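3.2 How readers enter a shared-world collection

When we began this work we assumed, as I think most people who study reading habits would, that a person who picks up a thick volume of linked fantasy stories starts at the first page and keeps going. The editors of such books certainly seem to hope so. They put a good deal of care into the order of the pieces, and they write little introductions that lean on one another. Our readers turned out to be a more wandering lot, and we are grateful to them for being so open about it.

The volume we chose was the Narano omnibus, 1,102 pages in its paperback form, which gathers the short fiction set in the two neighboring lands of Narano and Tanano. We gave a copy to each of 146 readers drawn from the Bickerstaff reading circles and asked them to keep a plain paper diary for as long as the book held their interest. They wrote down which story they had read, where they had stopped, and anything at all they cared to say about it. Some of the diaries are a pleasure in their own right, and we have tried to let their tone come through in what follows.

Figure 3. Tabletop with water bottle and fruit bowl.
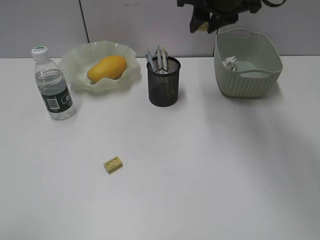 3.2.1 Starting points

The first thing to say is that the opening novella was a common place to begin, though it was by no means the only one. Many readers went straight to a character they already loved from the longer novels, and a fair number began with the shortest piece in the book — a ferryman's tale of only a few pages — simply to see whether they liked the writer's company. Several told us they had read the map first and then picked whichever story took place nearest the coast. We had not thought to ask about maps, and we would do so if we ran the study again.

Readers who came to the book with no knowledge of the novels were more cautious, as one might expect. They tended to read the introductions twice, once before the story and once after, and their diaries are full of names copied out with question marks beside them. One such reader drew up her own family tree of the Tanano river clans across two facing pages and then wrote underneath it that she was having a lovely time.
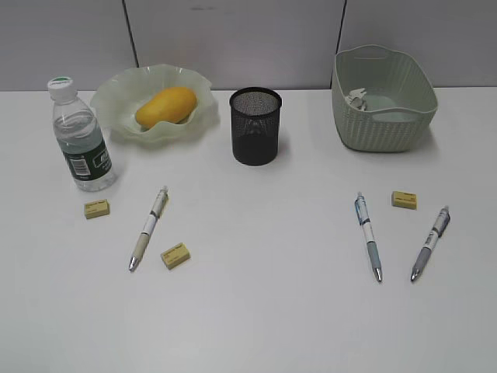 The editor's introductions matter a great deal to this second group, and it is worth spending a little time on them. Each one runs to a page or two and does a mixture of jobs: it tells the reader when in the history of the world the story falls, it says something of how the piece came to be written, and now and then it gives away rather more of the plot than it should. Long-time fans enjoyed the gossip and forgave the spoilers. Newcomers were less forgiving, and 50 of the diaries contain at least one complaint of this kind, some of them quite heated. A gentle remedy would be to move the notes behind the stories, as was done in the later Ullatent anthology, although we know that a note at the back of a story is easily skipped by the very people who need it.

3.2.2 Reading across the two lands

We were also curious about what happens at the border, so to speak. The omnibus keeps its Narano stories together in the first half and its Tanano stories in the second, and the two sets differ quite sharply in mood. The first are warm, crowded tales with plenty of food and quarreling in them. The second are sparer and a good deal sadder, and the magic in them costs more.
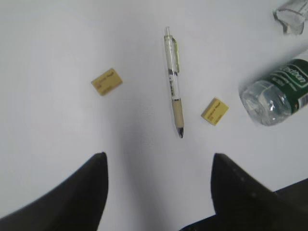
Readers who crossed from one half to the other in printed order often described a dip in their interest, which usually lifted by the third or fourth story once they had found their footing. Those who had been hopping back and forth from the start reported no such dip, and they were also quicker to notice the small threads that tie the halves together, such as the blue lantern that turns up in both. We would not want to make too much of this. People who like to hop about may simply be the kind of people who notice lanterns, and the diaries alone can't tell us which way the matter runs. Still, it does suggest that an order built around place has a cost, and that a mixed order might serve some readers better on a first visit.

Related items
Maps, glossaries and the patient reader
Reading circles and the long fantasy series
Story notes in the Ullatent anthology

Last updated: April 15, 2024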